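Workshop notebook, August, 4:10 in the afternoon

Back on the bathroom at Orkmont, room 1591. The job is the vanity turnover: towels, counter, basket, floor, in whatever order we can stand. I got 35 minutes for my first go, which is silly for a room this small, and I'm blaming the towels (mostly me, but also the towels!). The marble is so busy with streaks that I have to bend right down and look along it to find soap marks. Clelden wants the hand towel at the back corner by the backsplash, well away from the sink. Fine by me, only it never stays neat back there.

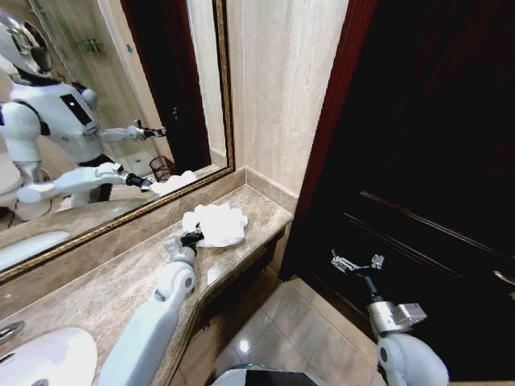
Do the used towels get folded before they go out?
They don't need to be. Give each one a quick shake and drop it in the Kamath bag, and the laundry does the rest.

Second go was 10 minutes quicker, hooray. I did the mirror first this time, top to bottom with the dry cloth, then the faucet, then the sink, and left the floor for last. Those big cream tiles show every footprint, so shoes off from now on, me included. Note to self: the Tomeck spray leaves a haze on the gold trim, so keep it on the cloth and off the mirror. Folding in thirds beats folding in half for these white towels, the edges tuck under and it all sits flatter.

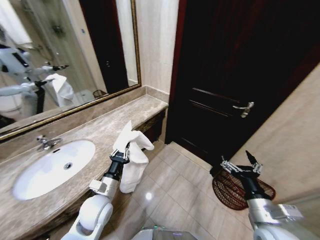
Where should the wastebasket go when the floor is done?
Back against the wall, far enough from the door that it can swing fully open.

Still to do: order more cloths (we're down to 42), and ask Clelden if the corner spot is final.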